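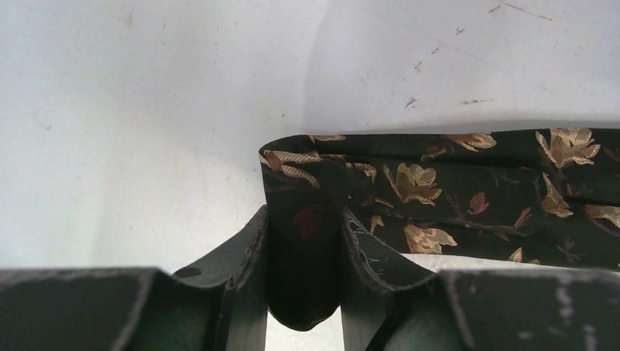

Black floral fabric, folded into a strip, on a white surface.

About Butix

Butix is a textile testing and finishing advice company based in Narport. We test woven and knitted fabrics for clothing makers, curtain and upholstery workshops, hire firms and shops that sell cloth by the metre. The company was set up by Jarmila Tichý, who is still its technical director and signs off every report.

What we test

Most of our work falls under four headings: dimensional change after washing, colour fastness, seam strength and surface wear. Printed fabrics make up the largest share of samples received. Dark grounds with a floral or other small repeat are tested for rubbing in both the warp and weft directions, and the print is checked against the ground colour separately where the two were applied in different stages.

We also measure crease recovery, drape and mass per unit area. Flame testing is not carried out on our premises. Customers who need it are given the contact details of a suitable laboratory and deal with that laboratory directly.

How samples are handled

Samples should be at least 300 mm wide, cut clear of the selvedge, with the warp direction marked on the reverse in pencil. Please do not use ballpoint pen, as the ink moves in the wash and can spoil a colour reading. A full set of tests needs 3 metres of cloth from a single dye lot. Offcuts are accepted for rubbing and mass tests only.

On arrival each sample is given a number, unfolded and left flat in the conditioning room before any measurement is made. Cloth that has been sent tightly folded is left for longer, and the fold lines are noted on the record sheet. Wash tests are run in two machines kept for that purpose. One is set aside for dark shades.

Retained pieces are kept for 22 months from the date of the report and then disposed of, unless the customer has asked in writing for their return. Return postage is charged at cost.

Reports

A report gives the method, the conditions, the individual readings and the mean. We do not issue a pass or fail unless the customer has supplied a specification to test against. Where a reading falls outside the normal spread for that type of cloth, the test is repeated on a fresh piece and both results are printed.

Reports are sent as a PDF. Paper copies can be supplied on request - please ask when booking, not afterwards.

Premises and equipment

Our rooms are on the ground floor of the Hrnčiar building, with the goods entrance at the rear. The Tredel abrasion tester was installed in November and has replaced two older units. Results from the old and new testers were compared on the same 300 pieces of cloth before the change was made, and the comparison is available to existing customers.

Visits are by appointment. Samples may be left at the goods entrance during opening hours if they are labelled with the sender's name and order reference.

Page last revised 21/08/2024.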